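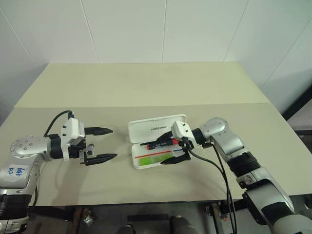 Chapter 4
Cases and What Goes in Them

A case is a container made to be carried and opened often. It differs from a storage box, which may stay on a shelf for months, and from a bag, which has no fixed shape. The pencil case is the one most students know best, and it is used throughout this chapter. The one on the table is white and lies open near the middle of the front section, with the back section left clear. An open case takes up more room than a closed one, and this must be allowed for when a work surface is planned. Many students plan for the closed size only, and then find that the lid rests on a book or hangs over the side.

Chapter 3 dealt with drawers and shelves. Much of what was said there applies again, but a case has to do two jobs that a drawer does not. It must hold its contents while it is being moved, often upside down or on its side, and it must make them easy to reach when it is put down. These two jobs pull in different directions. A tight case keeps everything in place but is slow to unpack. A roomy case is quick to use, but the contents slide about and rub against one another.

By the end of the chapter you should be able to describe the main parts of a case, choose a case to suit a given set of contents, and pack and unpack it in a sensible order. You will need a case of your own for the practical work in section 4.5. A borrowed one will do.

4.1 Soft cases and hard cases

Soft cases are made of cloth or thin flexible plastic and usually close with a zip. They weigh little and will squeeze into a full bag. They give poor protection to anything with a point. Coloured pencils suffer most, as the lead can crack inside the wood when the case is pressed, and the damage is found only when the pencil is sharpened.

Hard cases keep their shape whether full or empty. They are commonly made of plastic, tin or wood. A hard case protects its contents well from outside knocks, but it does nothing to stop them knocking against each other. A half-filled hard case rattles, and pens in it will move from end to end each time it is carried. A folded cloth or a strip of card is enough to take up the spare space.

The size of a hard case is fixed, and the longest item decides whether the case is any use at all. Measure that item first. In most school sets it is the ruler, and a short ruler may have to be bought to match the case. Compasses and set squares come next.

4.2 The parts of a case

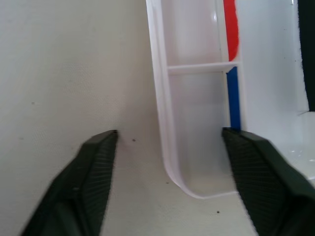 Most hard cases have a base, a lid and some means of joining the two. The base carries the weight. Its walls should be high enough to stop the contents rolling out and low enough for fingers to reach to the bottom. The upper edge of the wall is called the rim. Corners may be square or rounded. Rounded corners are easier to wipe clean and less likely to wear a hole in a bag, though a little space is lost at each one.

A deep base can be divided by bars or low walls. A divider that is part of the base cannot come loose, but it fixes the size of each space for good. A loose divider can be moved, and can also be lost. If the dividers are fixed, lay out the contents beside the case before buying it and check that the longest space will take the longest item.

The lid may lift off, slide or turn on a hinge. A lid that lifts off gives the clearest access but has to be put somewhere. A sliding lid is secure and needs no height above the case, but it must have free space at one end. A hinged lid stays with its base. The hinge is the part most likely to fail, and thin plastic hinges should never be bent further back than they go easily.

The catch keeps the lid shut. Try it with one hand before buying. A catch that needs two hands will soon be left undone.

4.3 Grouping the contents

When the students' workroom at Hekbridge was reorganised, Éabha Kinsella asked for every case left there to be emptied and its contents written down. The list came to 134 items. Of these, 36 were pens that no longer worked, and 20 were caps without pens. Her notes on the work make a simple point that is worth repeating: sort before you pack. Buying a bigger case would have kept all 56 of those items in use as clutter.

Sorting is best done on a clear surface with the case open beside the work. Take everything out. Throw away what is broken and return what is borrowed. Put the rest into groups by how often it is used. The daily group will be small for most people, perhaps two pens, a pencil and a rubber. The weekly group holds the ruler, sharpener and glue. Things used less than once a week belong in a drawer.

Grouping by kind is also possible, with all pens together and all pencils together. It looks neater and suits a large shared set, such as the Hunis drawing box described in Chapter 6. In a small case it tends to bury the one pen that is wanted under four that are not.

4.4 Order of packing 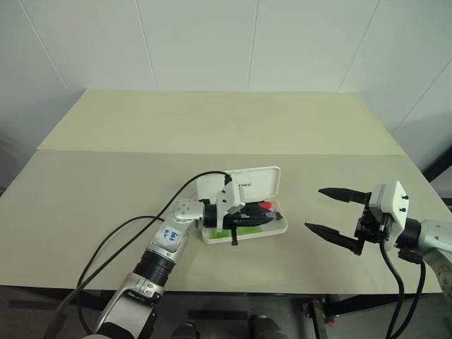

Large flat items go in first and lie along the bottom. Long thin items go next, all pointing the same way. Small items such as rubbers, clips and sharpeners are added last, in the corners or in a space of their own, where they can be seen as soon as the lid is raised. Anything with a sharp point should be capped or turned towards a wall of the case.

Do not press the lid down to make things fit. If it will not close under its own weight, open it and look for the item standing highest. It is usually lying across another one and has only to be turned.

Unpacking follows the reverse order. At a shared table, stand the open case within easy reach and leave its contents inside until they are wanted. A pen that has been used goes back before the next is taken out. This takes some practice, and younger students may need reminding for the first few weeks.

Remember that other people need the surface too. Chapter 5 returns to this with the Correia table plan, in which each place is given its own area for an open case and a separate area for paper.

4.5 Practical work

Empty your own case and sort the contents into daily, weekly and seldom used. Write down what is in each group. Pack the daily and weekly groups in the order given in section 4.4, close the lid, and turn the case over once. Open it again and note anything that has moved. Keep the list, as it will be needed at the start of Chapter 5.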